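From the Ormsby Street Tenants' Newsletter

The Great Laundry Room Schedule, Revisited

When we last wrote about the laundry room, in the spring issue, we said the new sign-up sheet would put an end to the trouble. We regret the error.

For those who moved in over the summer: the building has 40 apartments and two washers that work. There is a third washer, a Jokia, which fills with water and then thinks about it. Under the old system you put your basket in line and hoped. Under the new system you write your apartment number on the sheet, and then someone else writes theirs over it in darker ink.
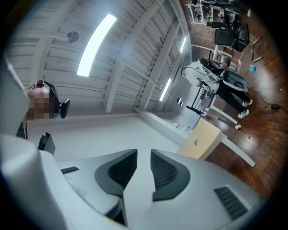 Ro-un Heo in 27 kept the September sheets and went through them one evening with a ruler. By her reckoning the 7 p.m. slot was claimed by three or more households on most nights, while the 6 a.m. slot was claimed once, by a person who then wrote "sorry, no" beside it. She also found several bookings for apartment 271. We do not have an apartment 271. Whoever you are, your towels are still on the shelf.

So, the changes. Starting in December, slots will be 90 minutes, which is one wash, one dry and a short argument. You may book two a week. If your load is finished and you are more than 15 minutes late, the next person may take it out and put it on the folding table - on the table, please, and folded only if they feel strongly about it. Pens will be supplied. They are all the same color.
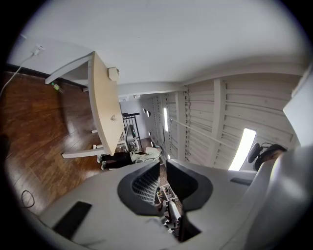 Page last changed: December, 4:10 p.m.

The dryers are a different story. Dradine, who own them, raised the price in October and sent a notice that called this "an improved payment experience." Vaughn Esposito telephoned to ask what had improved and was on hold long enough to run a full cottons cycle. He was then told that the lint filters are ours to clean. If you have never cleaned one, it is the gray drawer at the bottom, and we would like a word.

As for the Jokia, management has been asked to fix it or take it away. The work order is number 1208, should you wish to quote it when you call, and you should, often. Until then please don't put clothes in it. Two duvets have gone in on faith already and both had to be wrung out in the yard.

Lost items are in the box under the window: one sock with foxes on it, many without, and a very nice bathrobe tie from Sosholm, the hotel, where it presumably has a bathrobe waiting.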